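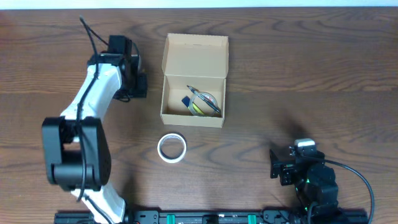

Pratthorpe, October

About Junduven

Junduven writes working rules for people who use small robot arms on tables and benches. We also train the people who have to follow those rules, and we check their stations once they are running. Our clients are mostly packing rooms, repair shops, college labs and small offices that have bought one or two arms and want to use them without hurting anyone or wrecking the stock.

The company was started by Seul-gi Ban and Elango Kamath. Seul-gi had spent years on packing lines and had seen plenty of safety binders that were never opened. Elango came from machine inspection and had written a few of those binders himself. They agreed that most of the trouble at small stations came from ordinary things: a cable in the wrong place, an item left in the working area, two people who each thought the other one had the stop button. Large plants have whole departments for this. A shop with one bench usually has a manual from the seller and whatever the last person said on the way out.

We work from a rented unit in Pratthorpe. There is a training room at the front and a test room at the back, and the test room is where every rule we publish gets tried before it goes into the handbook. We use common items for this. Pens, tape rolls and cardboard boxes are cheap, they come in awkward shapes, and they are close to what our clients handle.

What we publish

Our main product is the Gosel Bench Handbook. It is short on purpose. A supervisor can read it in one sitting, and the parts that matter to an operator fit on a card that hangs by the station. It does not replace the law or the maker's instructions, and we say so on the first page. Where the maker's manual is stricter than we are, follow the manual.

The handbook covers single-arm stations and stations where two arms share a table. The second kind takes up more pages. Two arms can each be working correctly and still meet in the middle, so we ask for a shared area to be agreed on before anything is switched on, and for one arm to be given the right of way inside it. Both arms should be fixed to a base that cannot creep. Bolts on the base get checked at the start of each shift, by hand, by the person who will be running the station.

Cables get a page of their own. A cable needs enough slack for the arm's full reach and no more than that. We ask operators to move the arm slowly through its whole range after any change to the cabling, and to watch the cable the whole time - the gripper can wait.

Mixed boxes are the other long chapter. A box with only one kind of thing in it is easy to write rules for. Most real boxes have a pen lying across a roll of tape and something smaller stuck behind both, and the arm has to go in among them. Our rules for this are plain. Open the flaps fully and make sure they stay open. Go in from above, at the reduced speed. Close the fingers on one item only, and if a second item starts to move with it, stop and open. Never reach in to help while the arm is live.
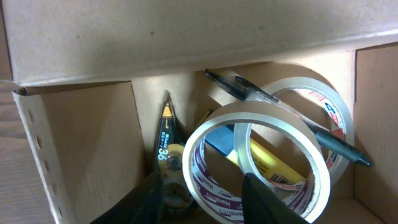 How we work with clients

A first visit takes one day. One of us watches the station in normal use and keeps quiet for most of the morning. In the afternoon we go through what we saw with the people who run it, and then with whoever signs for it. We do these as separate meetings. Operators will tell you which guard gets taken off and when, but they are less likely to do it with the manager in the room.

After the visit the client gets a written report. Each finding goes into one of four groups:

Stop now. The station should not run until this is fixed.

Fix and recheck. The station can run with a named person watching it.

Improve. Nothing is wrong today, but wear or a change of task could make it wrong.

Good practice. Something the shop does well and should keep doing. We put these in every report, and a few have ended up in the handbook.

We come back after three months. The return visit is part of the price and we don't offer the first one without it. If the findings in the first two groups have been closed, the station is entered on the Gyamfi list, our own register of checked benches. An entry lasts until the station is moved or given a different task, or until a new arm or gripper is fitted. Any of those means a new check.

What we teach

The operator course runs for two days with no more than six people in a group. The first day is mostly about the station with the power off: mounting, cables, reach, where hands go and where they don't. People are sometimes disappointed by this. They came to see the arm move. By the second day it does, and each person clears a mixed box, with a colleague holding the stop control and no other job to do.

One of the rules we spend the most time on concerns the start position. Before a run, the gripper is brought to a clear part of the table with the fingers closed or nearly closed, beside any box and not touching it. The operator looks at it from two sides, then says out loud that it is clear.

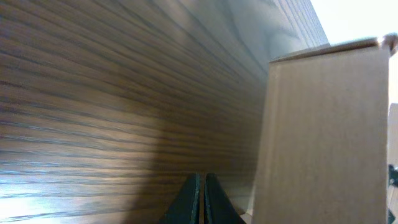
It feels silly for the first hour. Most groups are doing it without being told by the end of the course, and the ones who keep it up back at work tend to have fewer knocked boxes to write up.

We also teach people how to keep a log. We ask for the time, the task, what happened and who was there. Near misses go in the same log as everything else. If a gripper brushes the wall of a box and no harm is done, it still gets a line. We read those lines on our return visits, and more than one of our rules was rewritten after we had seen the same small event in several shops.

Changing the rules

The handbook changes when a rule turns out to be unclear or when it gets in the way of safe work. Anyone who uses it can ask for a change. Elango reads every request, and Seul-gi tries the proposed wording in the test room with somebody who has never seen it before. If that person does the wrong thing, the wording goes back. Old editions stay available to clients so that they can see what was different when an earlier report was written.

We don't sell arms, grippers or parts, and we take no commission from people who do. If a client asks which arm to buy, we will say what to look for in a stop control and a mounting base and leave it there.

Visiting and getting in touch

The test room is open to clients and course members on Mondays, from nine until four. Bring closed shoes, tie back long hair and leave loose sleeves and lanyards at the front desk. If you would like us to look at a particular job, bring the box and what normally goes in it.

Questions about visits and reports go to Elango Kamath. Courses and handbook orders go to Seul-gi Ban.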